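New working rules for shared robot tables come into use

The robot laboratory at Zitcombe has put new working rules into use for all tables where two arms share one surface. The rules were agreed in September 2019 after a trial at the Drallell site, and they apply to students, staff and visiting groups in the same way.

The text is only 2 pages long. It replaces an older guide which had grown over the years and which many users had stopped reading. During the trial the teams filled in 519 run sheets, and 494 of them were complete enough to be used in the review. The most frequent gap was the name of the person who had released the arm for motion.

Under the new rules, every place where an object must be put down has to be marked on the table with tape before the first run. The mark may not be moved during a series. If the tape becomes loose, the series is stopped, the mark is renewed and a new sheet is started. Results from before and after the change may not be joined in one table of results.

A second part concerns the space between the arms. Only one arm may move inside the shared area at one time, unless the group has a written permission from the laboratory. The other arm must be in its rest position with the brakes on. Hands stay outside the area until both controllers show that motion has stopped. This is valid also for small corrections, for example when a cube has fallen and somebody wishes to put it back quickly.

Stacking tasks get their own paragraph. The group has to write down the order of the colours before the run begins, and also how far a block may stand to one side before the attempt is counted as failed. In the past each group decided this by itself, and the numbers from Salazar and Drallell could therefore not be compared.

The table must be wiped at the start of each booking. Speed limits for the arms are not changed. The software package Zidatora, in which bookings and run sheets are kept, has been updated so that a sheet cannot be closed with an empty field. Over 831 older sheets remain in the system and can still be read, but they will not be converted.

Groups with a running project may finish their present series under the old guide. All others should use the new text from their next booking. The rules will be looked at again in February, and comments can be left at the laboratory desk before then.
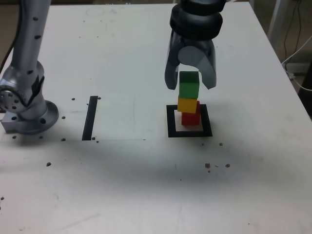
Robot Laboratory, Zitcombe: Working Group on Safe Practice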